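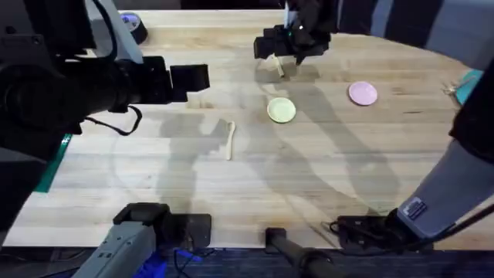 2 min read

Last updated: June

Torque wrenches drift. Everyone in the trade knows it, few shops check. Harpreet Perron does – every 10 weeks, on a Grosberg bench tester older than she is.

Worst offender last round, a Flosix click wrench reading 19 percent high. Still in daily use. "Felt fine," the fitter told her.

Her rules are short. Wind it back to the lowest setting after the job. Never use it to break a bolt loose. Dont lend it.

Recalibration at Saxena takes up to 153 minutes a batch, mostly waiting. Bring a book, she says, and teh paperwork.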